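3.2 Storage of loose fittings during winter lay-up

Figure 1. Shallow gray tray with a raised lip, on the work table.

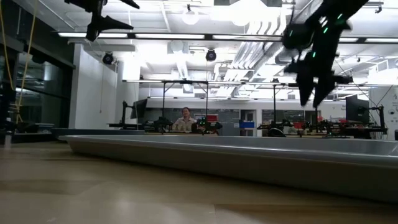

Small deck fittings are easily lost or mixed up when a yacht is laid up for winter. We followed 12 yachts at the Stallow yard from haul-out to relaunch in April and logged 697 fittings as they came off - shackles, cleats, hatch hinges and blocks. On seven of the yachts, the crew kept parts in bags tied to the rail. On the others, parts went into shallow trays with a raised, rounded lip (Figure 1), one tray for each area of the deck. Labels followed the scheme used by Munshi at the Bakilana yard, with the area first and the side second. At relaunch, 78 fittings could not be matched to their place on deck without going back to the drawings. Most of these came from the bagged group, where labels had torn or faded. The largest single loss was on Lillia, where one bag of hatch hinges was never found. Trays took up more shelf space, and two yachts had to share a rack. We did not record how long each crew spent on sorting.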